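Cutting board slides on quartz counter, and lemon juice gets under it

Community Help > Kitchen > Counters and Prep Surfaces
Asked in October — 3 replies — Status: open

Posted by potard_kitchen

I replaced a laminate counter with a gray engineered quartz one in the spring. The finish is polished. On the old counter my wooden cutting board stayed where I put it. On the new one it moves whenever I cut anything that takes pressure, mostly citrus and squash.

The board is maple, edge grain, 15 inches by 11 inches, with no feet and no groove. It is flat as far as I can tell. I put a steel ruler across the underside and saw no light under it.

What I have tried:

A folded dish towel under the board. It stops the sliding but the board rocks, and the towel soaks up juice and stays wet against the wood.

A silicone baking mat. Works for a day, then gets a film on it and slides worse than the bare board.

Second problem, possibly related. When I cut lemons, juice runs off the board and ends up underneath. I have found it there an hour later, still wet. The counter installer (Eshun Stone) told me the quartz would be fine, but the paperwork says to wipe up acids promptly. Is there any risk to the polish? And is there a way to hold the board still that does not trap liquid? I would prefer not to screw feet into it, as I use both sides.

Posted by gridley88

Just get a heavier board. I have an end grain one that weighs a ton and it never moves. Also lemon won't hurt quartz, that's marble you're thinking of. My sister has marble and it's full of rings.

Posted by Yaw Darko

These are two separate problems, and the second is easier, so I will start there.

Engineered quartz is crushed mineral held in a polymer resin. The mineral part does not react with citric acid the way marble or limestone does. The resin is also resistant at kitchen concentrations. Juice left for an hour should not etch it. The instruction to wipe promptly is mostly about staining and dried residue, and you should follow it anyway because your warranty may depend on it. One caution: some counters sold as quartz contain marble or other calcite chips. If your paperwork lists any, treat the surface as acid sensitive.

The board is the part at risk. Liquid held against one face of a wooden board makes that face swell while the other stays dry, and the board cups. A board that has cupped even slightly touches the counter on two lines, and then it will rock and slide whatever you put under it. Repeat the ruler test across the grain, on both faces, after the board has stood on edge overnight.

On the sliding. A polished counter and a sanded board make a poor pair, and anything between them, flour or juice or oil, makes it poorer. If you oil the board, that is the first thing to check. Excess mineral oil on the underside transfers to the stone. Wipe the board hard with a dry cloth, wash the counter with dish soap and warm water, rinse, dry, and try again before buying anything.

If it still moves, use open-weave shelf liner, the rubbery kind with holes. Cut it 2 inches shorter than the board in each direction, so the edge does not stick out and wick juice inward. For your board that makes a piece 13 by 9. The holes let some air through, though they do not make it a drain, and you still have to lift the board when you finish. Rinse the liner with soap every time. The film you found on the silicone mat was most likely cooking oil, and soap with warm water will take it off. A mat that has gone slick is usually dirty.

For citrus, put the fruit well in from the edge and cut it across the middle with a serrated knife. A dull plain blade skates on the rind, and the extra force goes sideways into the board. I would guess half of your sliding is the knife.

I wrote up how my own counter is arranged for the Stidton co-op newsletter, and I am pasting the relevant part here. 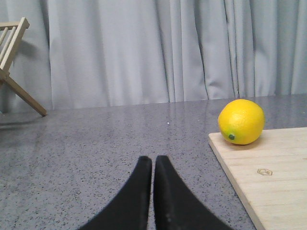
Yaw Darko | Stidton Kitchen Notes | Counters

My counter is gray with dark and light flecks, and the pale board stays on the right-hand side. The surface is slightly glossy, enough to pick up the curtain behind it. The drawback of a speckled counter is that crumbs and grit are hard to see. A white one stands out, but a gray one does not, and a single hard grain under a board will lift a corner. I run a dry palm over the area before the board goes down. It finds more than looking does.

The board goes back on its edge after use, with air on both faces. It gets oil when the wood looks dry, a thin coat, left overnight and wiped off in the morning.

End of the pasted part. As for the reply above, weight does help, but a heavy board is less likely to be lifted and dried underneath, so the trapped juice gets worse. I would not buy one for this.

Posted by mrs_grivitz

Damp paper towel, one sheet, laid flat with no folds. That is how we did it in the school kitchen. Throw it out when you're done and stand the board up. Don't leave it under there.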